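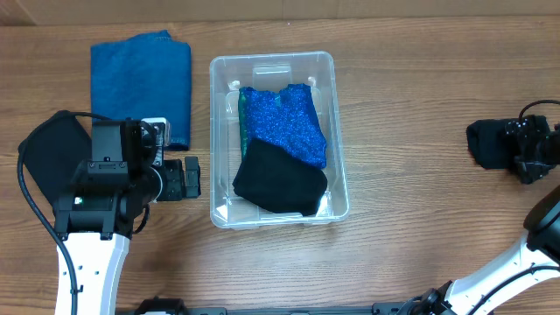

图1 收纳箱内的折叠衣物

普鲁尔斯卡(Prulska)乡镇巡回剧场项目
中期进展报告

呈报:帕诺特蒙特(Panotmont)基金文化资助处
编制:普鲁尔斯卡巡回剧场项目办公室
项目负责人:Yevhen Bilyk
技术与场地主管:Rostyslav Nechyporuk

一、报告范围

本报告依据资助协议中关于中期汇报的条款编制,涵盖自上一次汇报至四月底的全部工作。报告内容包括巡演执行、剧目创作、乡镇场地改造、设备采购、人员培训、观众反馈、经费使用以及两项需贵处批复的变更申请。上一期报告中已作说明且本期未发生变化的事项,不再重复。

财务明细表、各场次演出记录、场地验收单和培训签到表已作为附件另行提交。正文中凡引用附件数据之处,以附件为准。

二、总体进展

项目整体按照修订后的工作计划推进。巡演部分已完成春季线路的全部演出,夏季线路的场地确认工作基本结束,尚有两处乡镇未签署场地使用协议。剧目部分,儿童剧《磨坊主的三封信》已进入稳定演出阶段,面向成年观众的《渡口》完成了剧本定稿和第一轮排练,首演时间较原计划推迟一个月。场地部分,马尔丘克(Marchuk)礼堂的改造已通过验收并投入使用,其余场地的小型改造仍在进行。

本期经费执行率为70%,略低于计划进度。差额主要来自《渡口》舞美制作款项的延后支付,以及一笔因供货延期而尚未结算的灯光设备尾款。两项支出均已签订合同,预计在下一报告期内完成支付,不影响总预算。

与上一期相比,本期工作中较为明显的变化是地方合作方的参与程度有所提高。此前多由项目办公室主动联系乡镇,本期已有数个乡镇的文化站自行提出接待申请,并附上了场地平面图和供电情况说明。项目办公室据此调整了夏季线路的走向,减少了空驶里程。

三、巡演执行情况

(一)春季线路

春季线路以河谷地区为主,途经的乡镇之间路程较短,但道路条件差异较大。其中三处乡镇在融雪期间道路泥泞,道具车无法按原定时间抵达,演出开场时间因此顺延。所有顺延场次均提前通知了接待单位,没有场次被取消。

演出以《磨坊主的三封信》为主。该剧时长适中,换景简单,适合在学校礼堂和文化站大厅演出。剧组在春季线路中对第二幕作了压缩,删去了一段较长的旁白,改由演员以对话方式交代情节。调整后的版本在后半段线路中使用,接待学校的教师普遍认为低年级学生更容易跟上剧情。

春季线路还安排了四次演后交流。交流由主要演员和导演主持,内容以回答观众提问为主,不设固定流程。其中两次在学校举行,另外两次在文化站举行,晚间七点开始。文化站的两次交流参与者以中老年观众为主,讨论涉及当地旧有的业余剧团传统,剧组据此记录了若干口述材料,将用于《渡口》的创作参考。

(二)夏季线路的准备

夏季线路覆盖丘陵地区。与河谷相比,该地区乡镇更为分散,室内场地条件也较弱,部分演出须安排在露天场地。项目办公室已就露天演出制定了专门的技术方案,内容涉及临时供电、扩声、雨天备选场地及观众疏散路线。

项目办公室对接待场地设定了最低标准:室内场地须能安置不少于50名观众,并具备可独立断电的配电箱和一处可上锁的候场房间。标准在实际执行中保留了一定弹性。对于座位达标但没有候场房间的场地,允许以相邻教室或办公室代替,但须由接待方出具书面确认。

尚未签署协议的两处乡镇中,一处因文化站正在更换负责人,文件流转暂停;另一处对演出当日的场地清洁责任有不同理解。项目办公室已向后者提供了修改后的协议文本,明确由剧组负责舞台区域,由接待方负责观众区域及公共通道。

(三)交通与物流

道具车在春季线路期间进行了一次计划外维修,更换了制动系统的部分零件。维修期间剧组租用了一辆厢式货车,租金从物流预备费中列支。鉴于该车车龄较长,项目办公室建议在夏季线路出发前再进行一次全面检查,相关费用可由现有预算承担。

装卸流程方面,剧组编制了新的装车顺序表。原先的装车方式以物品体积为依据,到达现场后常需先卸下暂时不用的物品才能取出灯架和地胶。新顺序表按照现场搭台的先后排列,后装先卸。实施后,搭台时间有所缩短,晚间拆台后的装车秩序也有改善。

四、剧目创作

(一)《磨坊主的三封信》

该剧目前由五名演员和一名现场乐手完成,舞美采用可折叠景片。除第二幕的压缩外,本期还对音乐作了小幅修改,将部分预录音乐改为现场演奏,以减少对扩声设备的依赖。在扩声条件较差的场地,现场演奏的效果明显优于播放录音。

景片经过一个演出季的反复拆装,边角处已有磨损,铰链也有松动。舞美组在春季线路结束后对全部景片进行了检修,更换铰链,重新上漆。剧组同时准备了一套备用铰链和常用工具,随车携带。

(二)《渡口》

《渡口》取材于河谷地区渡船停运前后的生活。剧本经过三次修改,已由导演和剧作者共同定稿。第一轮排练在马尔丘克礼堂进行,重点解决群戏调度和方言使用问题。

首演推迟的原因有两项。其一,饰演船工的演员因身体原因退出,替换演员需要重新熟悉台词和调度。其二,剧中使用的地方方言在排练初期不统一,演员来自不同地区,发音差别较大。剧组邀请了一位当地退休语文教师参加了数次排练,对台词逐句作了审听。方言部分最终确定为只在三位主要人物之间使用,其余人物使用标准语,以兼顾外地观众的理解。

推迟首演不涉及追加经费。原定首演档期已由《磨坊主的三封信》加演一场予以填补,接待方对此表示同意。

(三)服装与道具管理

服装组在本期完成了两部剧目的服装登记,建立了统一的编号规则。编号由剧目代码、角色和件次组成,缝于衣物内侧标签,同时登记在纸质台账和电子表格中。登记过程中发现,部分旧服装沿用了更早时期的编号,与新规则冲突,已逐件更正。

巡演期间的服装清洗仍是较难处理的环节。部分乡镇没有可供使用的洗衣设施,剧组只能在返回普鲁尔斯卡后集中清洗。服装组为贴身衣物增备了替换件,并要求演出后先晾后收,避免潮湿衣物直接装箱。带有装饰面料的服装须单独处理,不得与普通衣物混洗。相关要求已写入服装管理细则,并在每次出发前由服装员向全体演员宣读。

道具部分,剧组清退了一批已不使用的旧道具,其中仍可利用的部分转交给当地学校的戏剧兴趣组,转交手续和清单见附件。

五、场地改造

(一)马尔丘克礼堂

马尔丘克礼堂是本项目投入改造资金最多的场地。改造内容包括舞台地板更换、侧幕轨道安装、配电系统更新和无障碍通道修建。工程于春季线路开始前完工,并通过了由项目办公室、场地业主和当地建筑主管部门共同参加的验收。

验收中提出了两项整改意见。第一,舞台左侧台阶的扶手高度低于要求,施工方已更换。第二,无障碍通道末端与停车区之间的路面衔接不平,轮椅通过时有颠簸。该处路面属于市镇道路,不在施工合同范围内。项目办公室与市镇道路部门协商后,由后者完成了补修,未产生项目支出。

礼堂投入使用后,除承担本项目的排练和演出外,也向当地合唱团和学校开放。开放时段由场地业主统一安排,项目办公室仅在排练档期上享有优先权。使用初期曾出现一次档期冲突,合唱团与剧组被安排在同一晚间时段。双方当日协商后错开使用,场地业主随后改用共享日历登记档期。

供暖方面,礼堂原有锅炉功率偏小,冬季排练时舞台区域温度偏低。更换锅炉不在本项目资助范围内,场地业主已向市镇申请专项维修资金,结果尚未公布。

(二)其他场地

其余场地的改造以小型工程为主,内容多为增设插座回路、修补地面、加装遮光帘等。此类工程由各接待单位自行组织施工,项目办公室按照完工单和票据予以补助。

补助的审核比预期耗时。部分接待单位提交的票据将项目工程与日常维修开具在一起,无法直接区分。项目办公室退回了相关票据,并编制了一份简短的填报说明,列出可补助与不可补助的项目。说明下发后,新提交的材料基本符合要求,积压的申请已处理完毕。

Rostyslav Nechyporuk在本期对所有已完工场地进行了实地复查。复查重点为供电安全,即新增回路是否有独立保护、接地是否有效、线路是否存在裸露部分。复查中有一处场地的新增插座未按图纸安装,位置靠近暖气管道,已要求施工方移位,整改完成前该场地不安排演出。

六、设备采购

灯光设备采购合同由德里特尔(Dritel)中标。首批设备包括灯架、调光台和线缆,已到货并完成验收。第二批设备因生产排期原因延迟交付,供货方已书面说明新的交货时间,并承诺在此期间免费提供替代灯具。替代灯具的规格略低于合同约定,但能够满足春季线路和现有剧目的使用需要。

按照合同条款,延迟交付应计收违约金。项目办公室已向供货方发出通知,计收金额将从尾款中扣除。扣除部分如何处理,项目办公室建议计入设备维护费,用于购买备用灯泡和线缆接头。该建议不改变预算总额,但涉及科目用途,请贵处予以确认。

扩声设备沿用上一资助周期购置的器材。技术组对其进行了检测,两支无线话筒接收不稳定,已送修。考虑到夏季线路中露天演出的需要,项目办公室从合作单位借用了一套户外扩声设备,借用期限至夏季线路结束,借用协议已签署。

所有新购设备均已加贴资产标签,登记使用人和存放地点。设备出库和入库须由两人共同签字。执行初期,剧组人员认为双人签字影响出发效率,经协商改为在装车时集中签字,既保留核对环节,也避免逐件填写。

七、人员与培训

(一)人员变动

报告期内,项目核心团队保持稳定。除前述演员更换外,舞台监督因家庭原因改为非全时工作,其部分职责由助理舞台监督承担。项目办公室对助理舞台监督的劳动合同作了相应修订,薪酬差额在人员经费内调剂,未超出预算。

(二)乡镇文化站人员培训

本期举办了两期面向乡镇文化站人员的培训,内容为小型演出的组织和基本舞台技术。培训由Rostyslav Nechyporuk主持,在马尔丘克礼堂进行。课程包括看懂场地平面图、计算用电负荷、布置观众通道以及处理演出当天的常见问题,实际操作时间多于讲授时间。

第一期培训结束后,学员反映用电负荷部分讲解过快,缺少练习。第二期据此增加了练习时间,并以学员所在文化站的实际配电情况作为计算题目。数名学员在计算后发现本站配电箱容量不足,其中两处已列入场地改造补助名单。

培训资料已整理成册,分发给所有参训单位。资料以图表为主,文字较少,便于张贴在后台。项目办公室计划在下一报告期内增补露天演出的内容。

(三)青年实习

项目接收了来自普鲁尔斯卡艺术学校的实习生,分别安排在舞美组和技术组。实习生参加了春季线路后半段的随团工作。学校要求实习生每周提交实习日志,项目办公室指定专人审阅并给出书面评语。实习期满后,学校和项目办公室将共同评定成绩。

实习安排中存在的主要问题是住宿。部分乡镇旅馆房间有限,实习生需与剧组人员分住两处,早晚集合不便。夏季线路将提前预订住宿,并将住宿条件列为确定过夜地点的依据。

八、观众反馈

项目办公室在春季线路期间发放了纸质问卷,收回有效问卷496份。问卷由观众在演出结束后自愿填写,儿童观众的问卷由家长或教师协助完成。项目办公室注意到,自愿填写的方式容易使满意度偏高,因此在分析时更重视开放式问题中的意见,对评分仅作参考。

开放式问题中出现较多的意见可归纳为以下几类:

关于演出时间。多位家长希望将开场时间提前,以便低龄儿童按时休息。春季线路的晚间场多在七点开场,夏季线路将根据接待方意见,在儿童观众较多的乡镇安排下午场。

关于座椅。部分文化站使用无靠背长凳,中老年观众久坐不适。项目经费不支持为各场地购置座椅,但已建议接待方在前两排布置带靠背的椅子,供有需要的观众使用。

关于剧目题材。成年观众中有不少人希望看到反映本地生活的作品。该意见与《渡口》的创作方向相符,剧组将在该剧首演后另行收集反馈。

关于声音。后排观众反映个别场次听不清台词,问题集中在吊顶较高的体育馆类场地。技术组认为单纯提高音量会加重回声,拟在此类场地将演区前移,并在侧墙悬挂布幕。该做法已在一处学校体育馆试用,后排教师反映清晰度有改善。

另有少量问卷对票务提出意见。本项目所有场次免费入场,但部分场次须预先登记。登记以电话方式进行,接线时间较短,一些观众未能打通。项目办公室已请接待单位延长接线时间,并允许在学校和商店代为登记。

九、经费使用

截至本报告期末,经费执行率为70%。各科目执行情况如下。

人员经费按月支付,进度与计划一致。演员更换产生的额外排练费已在该科目内消化。

物流经费执行略快于计划,原因为道具车维修和临时租车。夏季线路路程较长,但由于线路走向经过优化,预计全年物流支出不会超出预算。

设备经费执行慢于计划,主要受第二批灯光设备延期影响。设备交付并验收后,该科目将一次性支付尾款。

场地改造经费大部分已支出。剩余部分用于尚未完工的小型改造补助,已全部对应到具体场地。

创作经费中,《渡口》的舞美制作款尚未支付。制作方已完成主要景片的结构部分,绘景将在第二轮排练期间进行。

培训经费略有结余。结余原因为马尔丘克礼堂免收场租,原列的场租费未使用。对结余部分的使用建议见本报告第十一部分。

项目账目已接受季度内部核查。核查人员提出两点意见:个别差旅报销单缺少乘车日期,部分小额采购未附比价记录。前者已补齐,后者由于采购金额低于强制比价标准,不构成违规,但项目办公室已同意今后一律留存询价记录。

十、存在的问题与应对

(一)首演推迟后的档期压力

《渡口》首演推迟后,与夏季线路的筹备工作在时间上更为接近,舞美组和技术组须同时承担两项任务。项目办公室已调整分工,由助理舞台监督专门负责夏季线路的技术联络,舞美组在首演前不承担外出勘察。

(二)露天演出的天气因素

丘陵地区夏季午后多阵雨。所有露天场次均要求接待方提供室内备选场地,并在演出当天中午前决定是否转入室内。个别乡镇的备选场地容量较小,转入室内后可能无法容纳全部登记观众。此类场次将优先安排带儿童的家庭和老年观众入场,必要时加演一场。

(三)地方合作方的人员更替

乡镇文化站人员更替较频繁,新任人员对协议内容和技术要求不了解,增加了沟通工作量。项目办公室已为每处接待场地建立单独档案,包含协议、平面图、供电资料、历次演出记录和联系人变更情况。人员更替时,由新任人员签收档案副本。

(四)设备供货

若第二批灯光设备再次延期,《渡口》首演将继续使用替代灯具。灯光设计已准备一套简化方案,减少了侧光数量,对主要场景影响有限。项目办公室仍以按期使用新设备为目标,并要求供货方定期书面通报生产进度。

十一、提请批复事项

(一)预算科目调剂

申请将培训经费中相当于该科目5%的结余调剂至物流经费,用于夏季线路出发前的道具车全面检查及轮胎更换。调剂后,培训经费仍能满足下一期培训和资料增补的需要。物流经费虽未超支,但维修支出已占用大部分预备费,适当补充有利于应对途中故障。

(二)《渡口》首演时间变更

申请将《渡口》首演的时间节点顺延一个月,相应顺延该剧评估报告的提交时间。项目总周期和其他时间节点不变。

此外,关于供货违约金计入设备维护费的安排,请贵处在批复时一并予以确认。

十二、下一报告期工作安排

《渡口》将完成第二轮排练和舞美合成,在马尔丘克礼堂举行首演,并在首演后安排一次内部评议。评议由导演、演员代表和两位外请戏剧教师参加,重点讨论方言处理和第三幕节奏。

夏季线路将在协议全部签署后公布演出日程。若两处未签约乡镇在截止时间前仍未能签署协议,其场次将转给已提交申请的候补乡镇。候补名单由Yevhen Bilyk根据场地条件和线路走向拟定,已完成初步排序。

场地方面,将完成余下小型改造的验收和复查,并配合场地业主跟进马尔丘克礼堂的供暖问题。对插座移位的场地,复查合格后恢复安排演出。

培训方面,计划举办一期露天演出专题培训,以夏季线路中的一处实际场地作为教学地点,参训人员全程参与搭台和拆台。培训名额优先提供给尚未参加过培训的文化站。

观众调查将继续进行。问卷将作小幅修改,增加关于出行方式和往返路程的问题,以了解较远村庄的居民前来观看演出的情况。原有问题保持不变,便于与本期结果对照。

服装和道具方面,将为《渡口》单独建立服装台账,并在首演前完成全部角色的定装。雨天装卸所需的防水罩布正在询价。

十三、附件目录

附件一 财务明细表
附件二 春季线路演出记录
附件三 场地验收单及复查记录
附件四 灯光设备采购合同执行情况及供货方延期说明
附件五 培训课程表与签到表
附件六 观众问卷样本及汇总
附件七 服装管理细则
附件八 旧道具转交清单

对本报告内容如有疑问,请与项目办公室联系。涉及场地和设备的技术问题,可直接向Rostyslav Nechyporuk提出;涉及预算调剂和时间变更的事项,由Yevhen Bilyk负责答复。

普鲁尔斯卡巡回剧场项目办公室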